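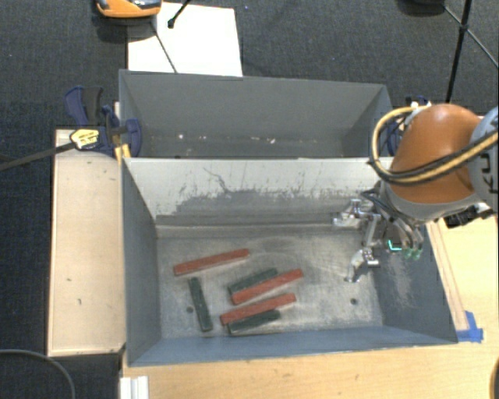

Red and green blocks on the floor of a metal bin.

The Long Way to Cloutier Road

How one buyer spent two winters looking for a house in Rirkham, and what she learned about wells, driveways and the neighbors' goats

The first house Svitlana Pavliuk looked at in Rirkham had a pond, a red barn and a kitchen so lovely that she stood in it for a good ten minutes without opening a single cupboard. The second had no kitchen to speak of, only the pipes where one had been. By the time she got to the house she would buy, she had worn out a pair of boots and filled most of a spiral notebook, and she had come to know the back roads between Rirkham and Pistance better than plenty of people who grew up on them.

I drove out to see her in January, at the tail end of a week of sleet, and she met me at the mailbox because, she said, everyone misses the turn. I had missed it twice. The driveway leaves Cloutier Road between two spruces that have grown together at the top, and unless you are going very slowly you will take it for a gap in the hedge and sail right past to the gravel pit. She has been meaning to put up a reflector. The previous owners had apparently been meaning to put one up since they moved in.

Rirkham has 1,997 people, according to the sign on the way into town, and for years it was the sort of place where houses changed hands over a fence. You heard that so-and-so was thinking of moving closer to the grandchildren, you mentioned it to your cousin, and by summer the cousin was living there. There are still a fair number of sales like that. But the bigger towns have crept nearer, the bypass has shortened the drive by a good bit, and these days there is a Lovix office on Main Street, in what used to be the shoe repair, with listings taped up in the window and usually a couple of folks standing outside reading them with their coffee.

That window was how Svitlana started. She had been renting an apartment in Pistance, over a bakery (wonderful in the mornings, she told me, and terrible at three in the morning, when the mixers started), and she had gotten into the habit of driving over on her free afternoons just to look. She wasn't in a hurry. She had a steady job keeping the books for a feed supplier, some money put by and a landlord who liked her. What she wanted was a little land, room for her mother to stay for months at a stretch, and quiet. She wrote those down on the first page of the notebook and underlined the word quiet.

I asked if I could see the notebook, and she was kind enough to let me page through it at her table while she made tea. It's a marvelous thing. Every house has its own spread, with the price at the top and a column of remarks underneath, some of them quite sharp. "Smells of wet dog, no dog." "Lovely man. Sad roof." "Bedroom 3 is a closet." One page just says "goats" with three exclamation points, and that turned out to be a farmhouse she had been ready to make an offer on until she went back in the evening and found that the neighbor's herd came right up to the line fence at suppertime and hollered until they were fed. She likes goats fine. She just didn't want to live on their schedule.

Going back in the evening is the piece of advice she gives most often, and I have since heard the same thing from two agents and a home inspector, so I'll pass it along. A house in the country at eleven in the morning is a very different creature from the same house at suppertime, when the school bus has been by and the trucks are heading home from the pit. Park on the shoulder, roll the window down and sit there. If you can manage it, go once in the rain too, and look at where the water goes. Svitlana crossed off a pretty yellow bungalow because the rain went down the driveway, took a left at the garage and disappeared under the back steps. The seller swore up and down that the basement was dry, and maybe it was, but she had seen enough.

Then there's the matter of water you want. Most properties outside the village are on wells, and buyers who have spent their lives turning a tap and thinking no more about it can be caught off guard. Ask how deep the well is, how old the pump is and when the water was last tested, and ask to see the paper. A good seller will have it in a drawer somewhere. A test costs little compared with anything else you'll be signing for, and you can make your offer depend on the result. The same goes for the septic tank, which people get shy about and really shouldn't. Have it opened, have it looked at, and find out where the lid is while the ground is soft, so you aren't out there one frozen night with a shovel and a flashlight, guessing.

Svitlana did guess, her first winter in the house. We'll leave that there.

The house on Cloutier Road came up late in her second year of looking, and she very nearly didn't go. The listing gave it 1,677 square feet, three bedrooms and "an abundance of character," and she had learned by then to be wary of character. The photographs had been taken in the dark part of the afternoon with every curtain drawn. It had been sitting on the market through the whole of the summer, when everything else in the township was going in a matter of weeks, and the price had come down twice. She went mostly because she was going right past it on the way to look at something else.

"I walked in and it was so ugly," she told me, with real affection. "Brown carpet on the floor and brown paneling up the walls, and then somebody had painted the ceiling brown also. It was like standing inside a shoe. But I turned around, and there was the window."

The window looks west, over a hayfield that slopes down to the creek and a line of poplars on the far side. It's a big window, bigger than a house of that age would normally have, put in by some owner long ago who must have felt the same way about the field. She stood there until the agent politely asked if she'd like to see the upstairs. The upstairs was brown too. She didn't mind it anymore.

What she did next is the part I admire. She went home to Pistance and didn't call anybody. She got out the notebook and went down her own list, the same as for all the others. She came back that evening and sat at the end of the driveway (once she'd found it) and listened to nothing much. She came back again in the rain. She knocked at the nearest place up the road, which takes some nerve, and asked the couple who lived there how the plowing was and whether the power went out. The plowing was good, they said, the power not so good, and had she eaten? She had soup with them that night, and she has had it on plenty of nights since.

The inspection turned up an old furnace, some tired wiring in the back bedroom and a chimney that wanted relining. None of it was a surprise in a house like that. Her agent suggested asking for money off instead of having the seller do the repairs, so that she could choose the people herself and wouldn't be stuck with whatever was quickest and cheapest before closing. They went back and forth on the number for a while. It took 68 days from the accepted offer to the keys, which felt to her like a year. A good part of that was spent sorting out an old right-of-way across the bottom of the field that had been written down one way in the deed and another way on the survey. If you are buying acreage, please do have somebody read those two papers side by side. It's dull work and worth every penny.

She has pulled up the carpet by now. There was pine under it, wide boards, with a scorched patch near the hearth that she has decided to keep. The paneling went in the spring, with help from the soup neighbors, and the walls are a soft white that goes nearly pink when the sun gets down toward the poplars. The back bedroom is rewired and her mother has claimed it, along with the sunny end of the garden, where she means to put in more garlic than two women could possibly eat. The ceiling in the upstairs hall is still brown. Svitlana says she'll get to it.

I asked whether she ever thought about that first house, the one with the pond. She does, a little, when she's cooking, as the stove on Cloutier Road has one burner that works when it feels like it. That place had sold within a week to a family from out past the bypass, and she drives by it now and then on her way to the feed store. They've put up a swing, and the barn needs paint.

We finished the tea, and she walked me back out to the car with a flashlight, as it had gotten dark on us while we talked. She stood at the road to wave me out between the spruces. I got as far as the gravel pit before I noticed I had turned the wrong way.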